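Keeping apples, and packing them so they arrive whole

Apples keep better than almost any other fruit in the house, and most of the ones that spoil do so because of a bruise. A bruised apple goes soft, the soft spot breaks, and the ones touching it follow. Handle them less and separate the ones you mean to keep, and you will throw out far fewer.

Sorting

Do this on a cleared table with good light. Turn each apple over once and look at the stem end and the bottom. Anything with a cut, a soft patch or a missing stem goes in the eat-now bowl. Firm ones with whole skin are for keeping or for packing. Don't wash the keepers. Wash them when you eat them.

If you picked them yourself, let them sit overnight in a cool room before you sort. Small bruises show up better the next day.

Storing

The refrigerator drawer is the best place for small amounts. Put the apples in a bag with a few holes in it and keep them away from lettuce, carrots and anything else that doesn't like ripening gas. For larger amounts use a cool basement or an unheated porch that stays above freezing. Keep them one layer deep if you have the shelf space, two at most. Check every week and take out any that have turned.

Potatoes go somewhere else entirely. We kept both on the same basement rack for years and the potatoes always sprouted early.

Foam sleeves

The stretchy net sleeves that come on pears and gift-box apples are worth saving. They weigh nothing, they rinse clean, and they can be used over and over until the netting tears. If you don't get enough from the store, they are sold in bags of 200, which lasted us through 4 seasons of sending boxes to family. Ours are the plain white Jernska ones in the medium size. The small size is too tight for a big apple and you end up fighting it.

To put one on, open the sleeve with two fingers, set the apple in bottom first and pull the net up the sides. Leave the stem standing free. If the stem is long and sharp, fold the top of the net over it so it can't poke the next apple.

Setting up to pack

Keep the bare fruit on one side and the sleeved fruit on the other, with the sleeves in something shallow between them. A deep bag of sleeves is a nuisance because they cling together and you pull out five at a time.

Apples in the right basket, sleeves in the white tray:
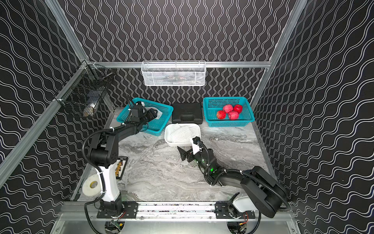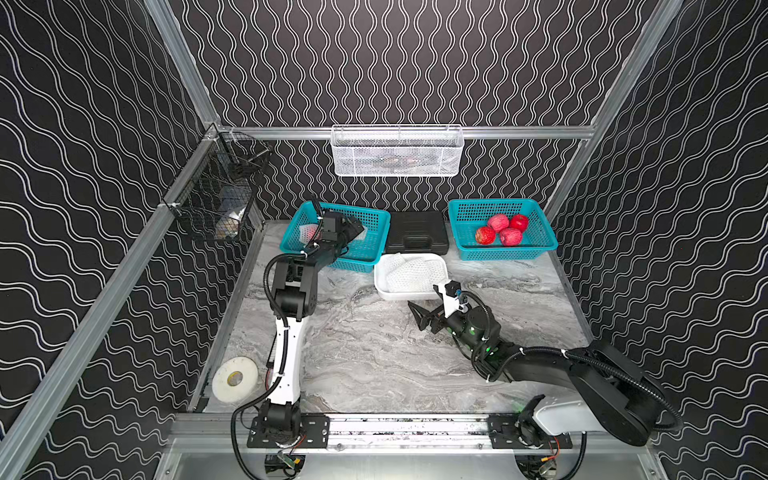 Baskets with open sides are easy to rinse and let air through if the job gets interrupted. Fill them only partway. Apples at the bottom of a full basket carry all the weight, and you'll be digging for them at the end.

For the box itself, pick one that fits a single layer snugly. Line the bottom with crumpled newspaper, set the sleeved apples in stem up, and fill the gaps at the sides so nothing rolls. Put a sheet of cardboard on top before starting a second layer. Shut the lid and tip the box gently. If you hear movement, add more paper.

Mail boxes early in the week so they don't sit in a depot over the weekend. Thursday is too late unless it's going across town.

Tape both seams, top and bottom, and run one strip around the middle. Write the variety on the lid. Tart cooking apples and sweet ones look alike after a month in the basement.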